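Teaching a robot to handle a paper fan

Lihua Yan keeps her grandmother's tea tin on the shelf above her desk in Ristport, and next to it, these days, a stack of folding fans in various states of wear. She has gone through more of them than she cares to admit in the two years she has worked on Dromia, the project she runs with her colleague Abílio Mendes. When I visited in April 2018 she handed me one before I had my coat off and asked me to open it, slowly, and to pay attention to my thumb.

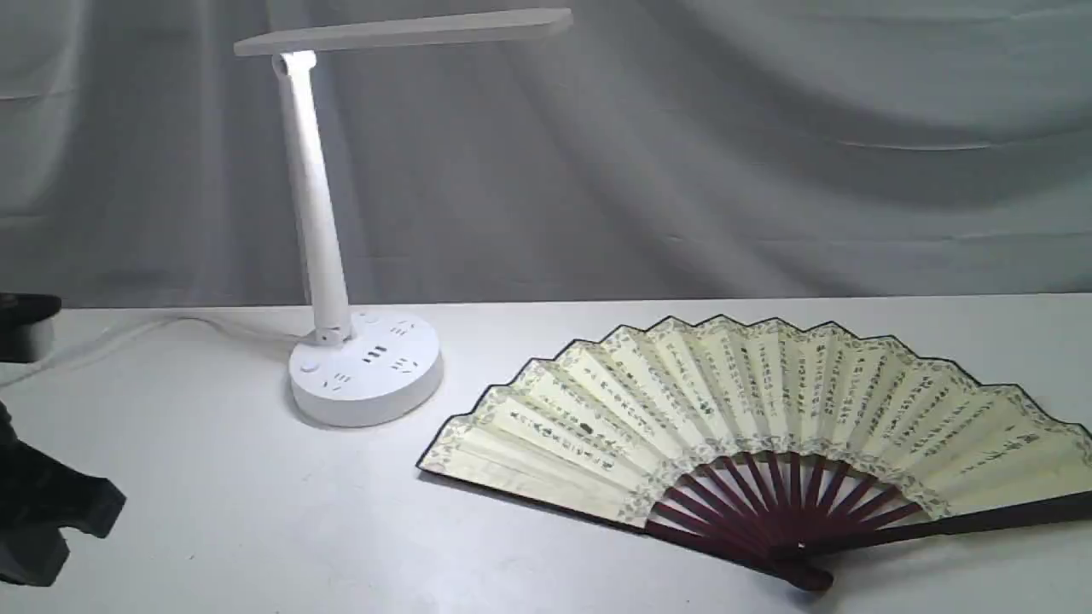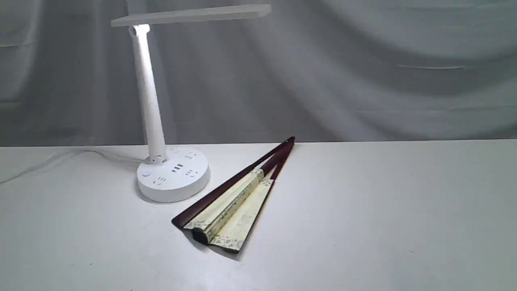 The fan on the Dromia table, spread wide in the first picture and only partly opened in the second, with the desk lamp beside it in both.

"You see, you didn't think about it at all," she said, delighted, when I had managed it. "Your thumb pushed one stick, your other fingers held the rest back, and the paper did what paper does. I have been trying to write that down for two years and I'm still not happy with it!"

What Dromia is after is a way for a robot to learn how hard it may push on something that changes shape as it moves. A fan suits the question very nicely, Yan told me, and I could see why once I had fiddled with mine for a while. It is stiff along the sticks and delicate everywhere else, it turns around a single point, and it looks quite different depending on how far it has been opened. A method that treats it as one solid thing with one fixed outline gets lost quickly.

Mendes, who came to the group from Prendergast one December and says he still hasn't unpacked all his books, handles the learning side. A person guides the robot by hand through each attempt, and the system keeps a record of the positions and the forces together. The group has now gathered 337 of these guided attempts on a setup they call Vatar, and they train on them in batches – a slow business, by his own cheerful account.

"At first we kept only the good ones," he said. "If the paper caught or a stick slipped, we threw the attempt away and felt very tidy about it. Then Lihua asked me how the robot was supposed to know what a snag felt like if we never let it feel one, and I went home rather annoyed, and of course she was right."

So the snags went back in, each one marked at the moment the force began to climb. The result the two of them are proudest of came out of that change. The newer version eases off when it feels resistance, backs up a little and tries again from a slightly different angle, where the old one would simply carry on pulling. Yan is careful about how much she claims for it. It works well on fans of the kind it has practiced with, less well on very small ones, and she has seen it fooled by a fan whose sticks had swollen in damp weather.

I asked about the lamp, and got a longer answer than I expected. It belongs to another exercise, Mendes explained, to do with working among ordinary household things that should stay where they are. A robot reaching for a fan ought to know that a lamp next to it is to be left alone, cord included. "My mother's whole house is like this," he said. "Everything you want is behind something you mustn't touch."

The next round of work will take up to 200 further attempts, with closing the fan getting as much time as opening it. Closing is harder, Yan says, and she had me try that too, with one hand, while Mendes looked on and made encouraging noises. I got most of the pleats to lie flat. She took the fan back, ran her finger along the one fold I had bent the wrong way, and put it with the others on the shelf.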